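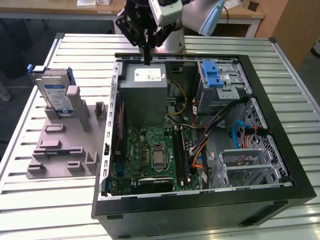

Werkstattbuch, Februar, 14:20 Uhr

Gerät 83 aus der Lieferung von Brokbridge, Tower, schwarz. Auf die Seite gelegt, Seitenwand ab, liegt auf dem Aluminiumtisch. Laut Lieferschein "geprüft und gereinigt". Gereinigt glaube ich sogar, außen.

Meldung vom Kunden: geht nach 20 Minuten aus, manchmal auch nach der Mittagspause. Ashwin Arumugam tippt auf das Netzteil. Ashwin tippt immer auf das Netzteil und hat damit eine Trefferquote, die mich ärgert.

Stand bisher:
Netzteil noch drin, Etikett abgeschrieben, 300 W. Prozessor sitzt im Sockel, Bügel zu. Kühler liegt in der Schale mit der Paste, die jetzt eher Kreide ist. Speichermodule bleiben vorerst stecken, die hatte ich schon beim letzten Mal im Verdacht und musste mich entschuldigen.

Kabel: Wer das verlegt hat, war in Eile oder verliebt. Gelb-schwarzer Strang vom Netzteil in weitem Bogen zum Board, das blaue SATA-Kabel macht rechts eine Schleife, die kein Mensch braucht. Bitte nicht "schnell mal aufräumen", bevor ich die Steckpositionen notiert habe. Die roten Käbelchen am Rand vom Board gehören zur Front, die Belegung steht im Ordner Lernlow unter L, nicht unter F. Fragt nicht.

Am Laufwerkskäfig der blaue Riegel: nach vorn ziehen, dann erst heben. Beim Vorgänger hat jemand zuerst gehoben. Ersatzriegel kosten bei Rao mehr als das Laufwerk.

15:05 Uhr. Ersatznetzteil aus Regal 107 geholt, Stecker passt, Schraubenlöcher auch. Dauerlauf starte ich erst mit frischer Paste, die ist bestellt und steht im Import seit gestern auf "unterwegs".

Offen: Lüfter prüfen, Knopfzelle messen, Ashwin noch nichts sagen.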